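Plesier Melamine Serving Tray, three months on
2018-07-07

I bought the Plesier tray in April, mostly out of spite. My old bamboo one had gone furry along one edge and I'd been pretending for a whole winter that it hadn't, until my sister put a finger on it and made a noise. So off it went to the kerb and off I went to Strachan, the homewares place in Brillport with the dreadful parking, where I paid $30 for the large rectangular one in green. They had a cheaper one with no rim to speak of, and I very nearly bought that instead. So glad I didn't!

First impressions were good. It's got a bit of heft to it without being a nuisance to lift, and the corners are rounded, so you can walk past a door frame without taking a chunk out of the paint (ask me about the bamboo one). The rim is high enough to stop a mug going overboard and low enough that you can still get a cake slice in from the side. I hadn't thought about that second bit until I had people over for morning tea and watched everybody help themselves without the usual fiddling.

The pattern is going to be the decider for a lot of you. I normally like my crockery plain as plain, and I've come right round on this one. Mint green, white blossom, birds here and there, and it makes a bakery croissant look as if you'd gone to some trouble. 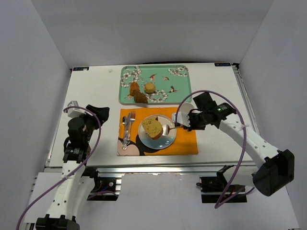

Does it go in the dishwasher?

The label says top rack only, and that's where mine has been going three or four times a week. The colours look the same to me as they did in the shop. What I'd watch is heat from the other direction, so no hot pans straight off the stove, and never the microwave. Melamine hates both. I put a folded tea towel under the teapot out of habit, and I'd suggest you do too.

Now for the grumbles. It's slippery! The surface is lovely and smooth and anything with a glazed base will skate across it if you tip it even slightly. Going up the back steps to the deck with four full cups is an exercise in holding your breath. A square of that rubbery drawer liner sorts it out, but then you've covered up the birds you paid for.

There are no handles either, only the rim to hold on to. Fine for me, but my mum has arthritis in both thumbs and she wouldn't carry it loaded. She's got a Bukora with cut-out handles which is half the looker and twice as easy to grab, and if that's your situation I'd go and get that one and not think twice. The Bukora does drip through the handle holes if you spill anything, mind you.

Scratches: I've got a few fine ones where somebody (me) cut a lemon slice directly on it. You only see them with the light coming in sideways. I don't count that against the tray, the label says not to.

It lives on its edge between the toaster and the wall, and I bring it out for pretty much everything. Brekky in bed, snags and rolls out to the barbie, seedlings in toilet rolls for a fortnight when I ran out of windowsill. For a proper table I like something bright next to it, orange especially. My old neighbour in Brillport used to say you should never put green on a breakfast table because it puts people off their eggs, and I've now tested this on my entire family with no effect whatsoever. 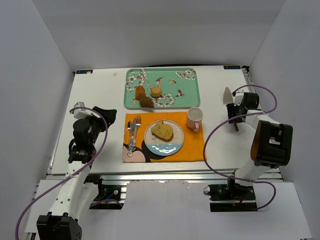 Fergus Imrie wrote in to say his went cloudy in the middle after a year, and he blames the lemon dishwasher tablets. He swapped to the plain powder and the replacement has stayed glossy so far. He also reckons the smaller size is the better buy if you live alone, as the large one won't sit flat in his sink. Fair point about the sink. Mine has to go in on the diagonal and I end up with a wet sleeve every time.

I'll have a go with the powder and see. As for the smaller size, Strachan only had it in navy when I looked, stock code ending in 1005, and the woman on the till didn't know when the green was coming back.

Would I buy it again? Yep, at that price. If Plesier ever bring out one with handles and the same birds, I'll be buying two and Mum can have first pick.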